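Search this site
Type a word and press enter

Home News Buying Renting Selling Contact

Grasitz rental market stays tight as fewer flats come up in autumn

October 15, 2023

Tenants who look for a new home in Grasitz this autumn have less choice than one year ago. According to the new review from the letting agency Grewal, 2,747 homes were offered for rent in the town and its suburbs during the first nine months of the year. In the same months of last year the number was 3,547. The agency counts every advertised home one time only, also when it was taken down and put back later.

Huguette Sutherland, who prepared the review, sees the biggest fall in flats with two bedrooms. These are the homes that young families and people who share usually ask for first. Many tenants in such flats have decided to extend their contract, even when the flat has become small for them, and so the flats do not come back to the market.

"People call us in the morning and want to view the same afternoon," she said. "Two years ago they would first ask for the floor plan and think until the weekend."

Larger houses on the north side of town are a different case. They stay in the listings for longer, and several owners have lowered the rent a little in order to find a tenant before winter. Studios near the railway station are let quickly, but their number has hardly changed. 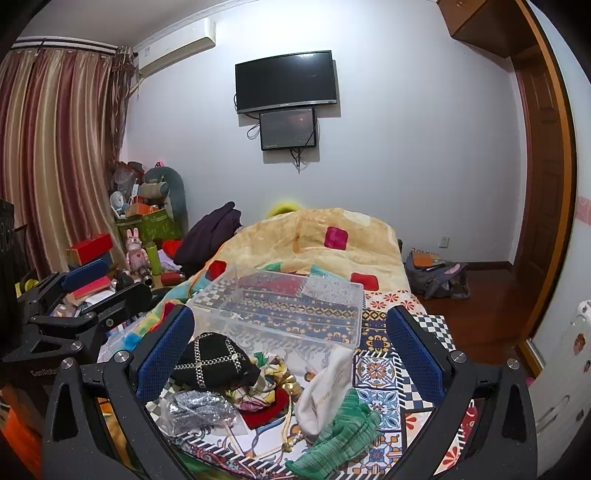 Furnished rooms are gaining ground

One part of the market is growing. More owners now let single rooms with furniture, often in houses where they live themselves. Trilok Prajapati, who manages lettings at the Kenon office in the old town, says that such rooms were mostly taken by students before. Now he also receives requests from nurses, from drivers and from people who have just separated and need a place for some months.

The rent for a furnished room normally includes heating and water. Electricity is handled in different ways, and Mr Prajapati advises tenants to ask for this in writing. He has seen agreements of half a page where neither the notice period nor the deposit was mentioned.

Owners who let a room in their own home do not need to register with the town at present. This will change next spring, when the new housing rules come into force. Registration will cost 65 euros and will be valid for two years. The town hall has promised a form that can be filled in online, but it is not ready yet.

New homes expected in Rindoveo

Relief could come from the Rindoveo district, where the former dairy site is being turned into housing. The first two buildings should be finished before the summer. Gordon Lévesque, who leads the sales team of the project, confirmed that part of the flats will be kept for rent. He did not want to say how many, as talks with the bank are still going on.

Local residents have been following the works with mixed feelings. Marlene Dufour has lived across the road from the site for most of her life, and she worries mainly about parking. The street is already full in the evening, she says, and the underground garage in the plans has become smaller with every new version.

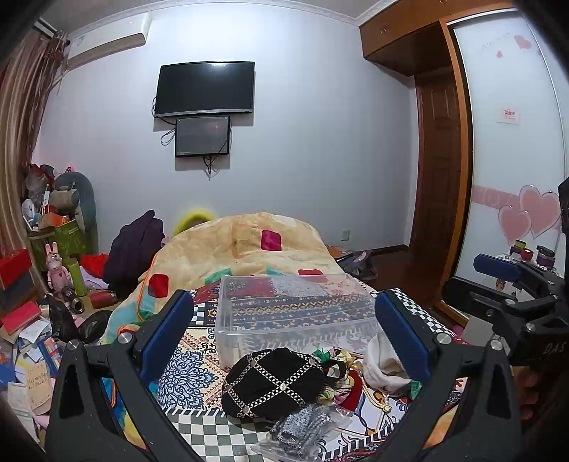

Does a tenant have to accept a higher rent when the contract is renewed?

A tenant can refuse the new amount, but then the owner may let the contract end on its normal date. Grewal recommends starting the conversation three months before, so that both sides have time to look at similar homes in the area.

The next review will be published after the winter. Edivaldo Sampaio, who speaks for the tenants' association of Grasitz, has asked the agencies to include the size of the deposits as well. In his opinion many households can pay the monthly rent without difficulty but cannot put together the sum which is asked on the first day. Grewal has answered that it will look at the request. Kenon has not replied until now.

Contact | Copyright Grasitz Property News | Back to top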